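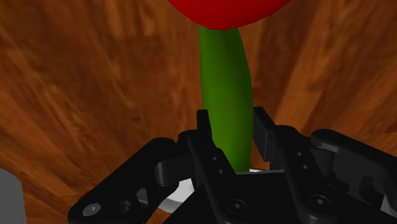
Opinion | Machines & Making
4 min read

In praise of the dull example

I spent most of March picking flowers that don't exist. Red bloom, green stem, wooden surface, over and over, with me on the controls and a simulated gripper doing as it was told. By the end I had 1,127 recorded goes at it, and I'd like to make a case for the boring ones.

When you're gathering examples for a learning system there's a terrible temptation to show off. You get good at it, you see (I was hopeless for the first couple of days), and once you're good you start doing swoopy approaches and clever little wrist turns. My colleague Theerawat Rojanasak watched a batch of mine and asked if I was trying to impress somebody. Well, yes, a bit!

The trouble is that the learner copies what it's given. Come at the stem from eight different directions for no reason and it has to make sense of eight habits, seven of which were me being bored. At Undska we trained once on my fancy set and once on 600 plain ones, same task, and the plain ones won comfortably. I was quite put out.

But I don't think plain should mean perfect, and this is where I part company with the Jandik crowd, who throw away anything with a wobble in it. Stems are awkward. They bend, and one finger gets there before the other – you have to nudge across, or back off and have another go. Those nudges are the bits I'd fight to keep. If every example starts well and ends well, where is the poor thing supposed to learn what to do when it's slightly off to one side?

People say simulation makes this a non-question: let a script churn out as many as you like. We tried that with Nuchit, our script. Very tidy, very quick, and every correction looked the same. A person hesitates in more interesting places.

So my rule now is to do the simple thing, slowly, and leave the mistakes in if you put them right. Two short sessions a day – any longer and I start swooping again.

Filed under: robot learning, simulation, grumbles

Contact | © Hendulside Notes, 8 Sep 2020 | Back to top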